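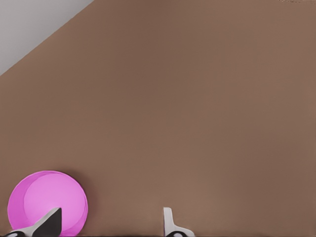 Figure 3. Brown table surface, with pale grey beyond its edge at upper left.

4.2 Does surface colour change how long people stay?

The claim that warm brown tables keep library users in their seats longer has been repeated so often that it now turns up in purchasing guides as settled fact. We could trace it to a single source, an in-house report from the Koppel reading room, which compared one week before a refit with one week after it. The refit also brought new chairs, longer opening hours and a working heater. Any of these could have kept people sitting. The report credits the tables.

We looked at seating records from three branch libraries, Vuvmont, Sorkden and Edlow, over the whole of October. The records hold 3,615 visits in which a person sat at a shared table. We dropped 241 of them where the finishing time was missing or earlier than the starting time. Vuvmont has brown matte tables throughout, Sorkden has white ones, and Edlow has a mixture left over from several rounds of buying.

On a first reading the numbers favour brown. Median stay at Vuvmont was 9 minutes longer than at Sorkden. We do not think this tells us much. Vuvmont sits beside a secondary college and fills with students after class, while Sorkden shares a building with a medical centre, where many visitors are filling in time before an appointment. The two groups would behave differently at tables of any colour.

Edlow is the fairer test, as both kinds of table stand in the same room. There the gap vanished.
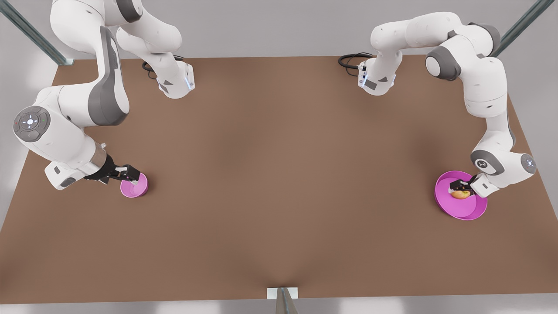 Even so, we would not lean too hard on the Edlow result. Only 91 visits there could be matched to a particular table with any confidence, and the brown tables are nearer the windows. A small benefit from colour could be hidden by glare in the afternoon, or a small harm could be hidden by the better view. Our records cannot separate the two, and neither can the Koppel report.

Glare itself is a more likely candidate than colour. A matte finish of any shade should be kinder to readers than a glossy one, yet the guides we read seldom mention finish at all. Staff at two of the branches told us they had received complaints about shine. None could recall a complaint about colour. We treat these remarks as leads only; they were not gathered in any organised way, and we return to them in Section 5.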